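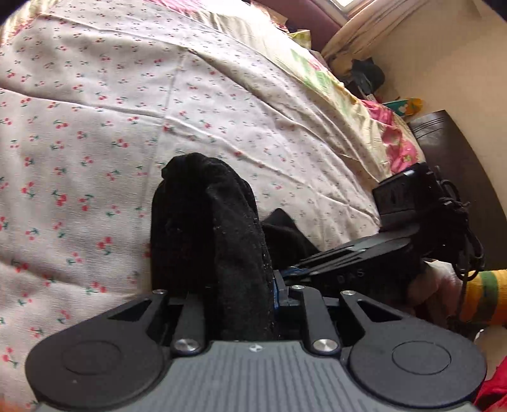

This site uses cookies to keep you signed in to the list archive. Accept | Settings

Brophy Robotics Club — members list
Subject: Re: sock task, how we hold the gripper
Posted in September, 9:40 pm, by the laundry subgroup
6 replies | 0 shares

Hello all,

Thank you for the long message from the Foltuner side. I answer under the parts I quote, so please scroll down if you only want to know about the schedule.

> We went through the first recordings from your subgroup and we
> have a question. In many of them the sock is taken at the very
> end of the toe, and in others it is taken in the middle and
> stands up between the fingers. Do you have a rule for this? Our
> model learns something between the two, and then it closes on
> nothing.

We did not have a rule, and this is our mistake. Each of us picked up the sock in the way that felt natural to the hand, and it is different for each person. After your message we sat together and tried both ways. I prefer the middle. When the sock is folded over and the two fingers close on the lower part, the top stays up and it does not swing so much when you turn the wrist. If you take it by the toe, it hangs long and touches the sheet again, and then the second sock moves too.

So from now on: fold, take by the lower part, lift straight, then turn. Please do not correct the grip in the middle of a recording. If the grip is bad, finish the movement, open the fingers, and start a new one.

> Also, would it be possible to use a plain background? The sheet
> with cherries is pretty but it makes our segmentation nervous.
> A table would be easier for everybody.

I understand the wish, but I would like to keep the bed. The task in the Beltodville competition is called "bedroom sorting" and the rules say that the surface will be soft and may be patterned. A sock on a hard table behaves differently. On the bed the finger tips push into the fabric a little before they close, and if you never practiced this you will come too low or too high. We will add a plain sheet for one part of the recordings, so you can compare. Black socks on the cherries are also not the worst case, the contrast is good. What worries me more is a black sock next to another black sock, and both of them close to black fingers. In these ones even I have to look twice to see where one piece stops.

> Third thing, the cable.

Yes, the cable. It is in the view on the right side in many recordings, together with the power adapter. I do not think we can remove it completely, but we can place it better. My proposal is that before each round you put the adapter on the floor and bring the cable behind your elbow. I tried this tonight and it pulled less on the wrist. If somebody has a longer cable at home, please bring it and write your initials on the plug.

Now about the numbers. The target for the first part was 580 recordings for the whole club. Our subgroup has uploaded 33 with the new way of holding, and nearly all of the old ones will need a label "toe" or "middle" before they are useful. I started the labels in the Brakora folder. The column is called grip_place. Please use only these two words and nothing else — last time we had "mid", "center" and "middle-ish" in the same file, and the script did not like it.

The schedule: we can lend the gripper to you for the second half of September. Before that we need it here, as two of our new members have not practiced yet. It takes a person 40 minutes until the hand relaxes and the movements become smooth, so please do not keep the recordings from this first time.

One question back to you. When you open the fingers over the basket, do you wait until the sock has fallen, or do you move away at the same moment? We do the first one, but the recordings become long and a bit boring for the model, I think. If you have tested the second way, I would be glad to see the result, even if it is only a few tries.

I will be at the club room tomorrow from 5 pm if somebody wants to label together. Bring your own laptop, the old one is still updating.

Best regards from the laundry subgroup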